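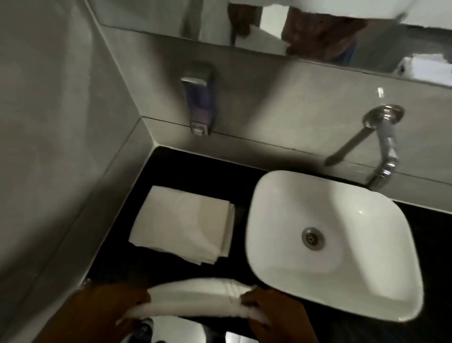
Washroom reset: house rules for recording (draft 4)

Grustby wrote:
Draft 4 of the rules for anyone doing towel demos for the robot is up. Short version:

Start with both hands in view over the counter.
Paper and cloth get separate task labels. "Towel" alone is not a label.
One fold per take, then hands off.
A fumbled fold stays in and gets tagged. Don't quietly redo it until you look like hotel staff.

Comments by the end of March 2025 please, after which I stop being agreeable.

Tuser wrote:
Rule 3 is going to hurt. I did 189 takes in October and most of them have me patting the thing flat afterward, like it was a nervous dog. Are those all dead now?

Grustby wrote:
No. Trim at the last useful contact and keep them.

Dilwyn Landeg wrote:
I disagree with that. Pressing a cloth towel flat is half the job.

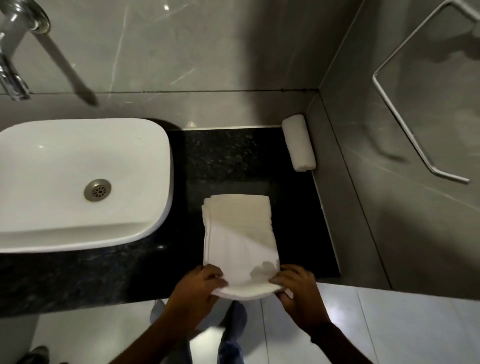 If you trim it out, the robot learns that folding ends when the corners meet, and you get a towel that springs open the minute it lets go. I'd write the end of the take as "towel flat, hands clear" and leave the patting alone. Paper is different, I'll grant you.

Tuser wrote:
So my nervous dog method is best practice. Please put that in draft 5.

Sakalauskas wrote:
Can we also have a rule about the front of the counter? Half of us fold right on the lip and half fold in the middle, and whoever labels it has to guess whether an overhang counts as finished. I label it. I'm tired of guessing.

Grustby wrote:
Overhang is a tag, same as a fumble. Dilwyn, fine, flattening stays in for cloth. Trim for paper only.

Dilwyn Landeg wrote:
Could I have that in writing — in the draft, I mean, where people might see it?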